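Kurcombe Community Radio Adds Online Stream and Evening Programs

March 4, 2018

Kurcombe's community radio station will begin streaming all of its programs over the internet this month, station manager Revathi Naidu told listeners on the air this weekend. Until now the station could be heard only on FM, and reception drops off quickly past the Rosales reservoir.

The stream will be carried by Tidatard, a small hosting service that already handles audio for several college stations. Listeners will be able to tune in through a web browser or a phone app without making an account. The station will keep its FM signal, and both will carry the same programs at the same time.
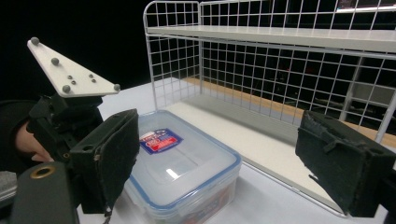

A hand-held gripper with a white plate and gray markers.

Naidu said the station had been asked for an online option for years, mostly by people who grew up in Kurcombe and moved away. In a listener survey last fall, 774 people answered, and almost 30 percent of them said they could not get a clear signal at home.

"We had people sitting in their cars at the top of the hill to hear the high school games," Naidu said. "They can stay in the kitchen now."

The weekday schedule is changing too. The morning news and call-in hour stay where they are. The afternoon music block will end at 4 p.m., an hour earlier than before, to make room for a program of local interviews. Evening programs, which used to stop at 9, will run until 10.

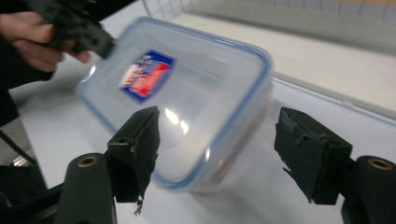

Parvathi Mathew, who has hosted the Saturday folk show for 22 years, will take on one of the new evening slots. Her weeknight program will feature recordings from the station's tape library, much of which has not been aired since it was made. The tapes include concerts from the old Tinetti Hall and a long run of interviews with mill workers.

Mathew said she has been going through the boxes with the station's engineer and copying the tapes to digital files. Some of the labels are missing, and she plans to play short clips on the air and ask listeners to call in if they recognize a voice.

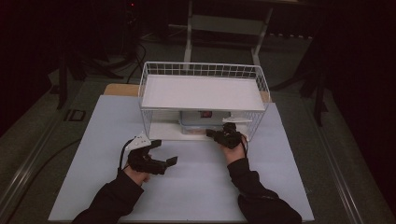 Past shows will not be available on demand at first. Naidu said the station's music license covers live streaming but that replays need a separate agreement. Talk programs and the local interviews may be posted as downloads later in the spring.

The cost of the stream will be paid out of the regular budget for the first year. The station's pledge drive will be held at its usual time, and the goal has not been raised.

Listeners who have trouble connecting can call the station office on weekdays between 10 a.m. and 4 p.m. A printed copy of the new schedule is available at the front desk and at the Kurcombe library.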